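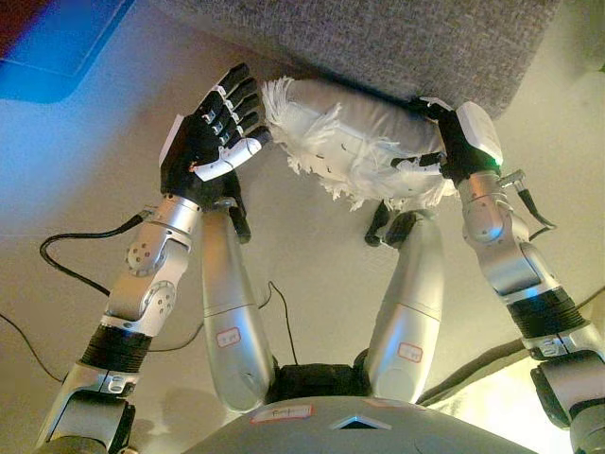 2 min read

1st August

Thesis update, for the three people who asked. I have a literature review. Sort of. It has a beginning and a lot of yellow highlighter.

Quick recap if you're new – part-time master's, day job at Stimex, topic is how small textile firms handle returns. Started reading in December. Thought I'd be writing by spring. Ha.

So the reading. My first search in the library database gave me 1000 hits and I did the stupid thing, which was to start at the top. Read abstracts on the bus for weeks. Saved everything. Named nothing properly. By the time I had 400 PDFs in one folder I couldn't have told you what was in ten of them.

Then I finally booked time with the subject librarian, Dilek Soylu. Should of done it in week one. She asked me what my question was and I talked for a good long while and she wrote down one line and turned the paper round to me. It was a better question than mine. We dropped "customer satisfaction" completely, put "reverse logistics" in quotes, added "small firm" and "SME" with OR between them, cut everything before a certain year. 200 hits. Much more like it. Still a lot, but a lot I can get through.

Other things from that session, before I forget:

Save the search, not just the results. The database will email you when something new matches. Mine sends on Mondays.

Write down the exact search string and where you ran it. My supervisor wants it in the methods chapter and I had to rebuild two of mine from memory. Annoying.

Look at who cites the good paper. I'd only been going backwards through reference lists. Going forwards got me the Yalçınkaya article, and half of chapter 2 now leans on it.

Interlibrary loan is free for us. I had paid for an article. Not telling you how much.

I also moved everything into Javia, the reference manager Dénes Győri from my seminar group keeps going on about. It's fine. Import was messy – authors in all caps, journal titles in the wrong field, a bunch of duplicates with slightly different commas. Took a whole evening. But the citations in the draft now update by themselves and I've stopped typing brackets by hand, so ok Dénes, you win.

Where it stands: theory section drafted, ugly. Methods half done. Interviews not booked, except Skerkuson, who said yes to a call and then went on vacation like normal people. I'll chase them when they're back.

Next week is reading only. No new searches, I promised. I've got the pile printed double sided and a pencil, and I'm keeping the laptop in the other room becuase otherwise I'll just go looking for more papers.

If anyone has a decent template for coding interviews, send it over. Spreadsheet is fine. Gotta go, the library closes early on Saturdays in summer and I have two books to drop off.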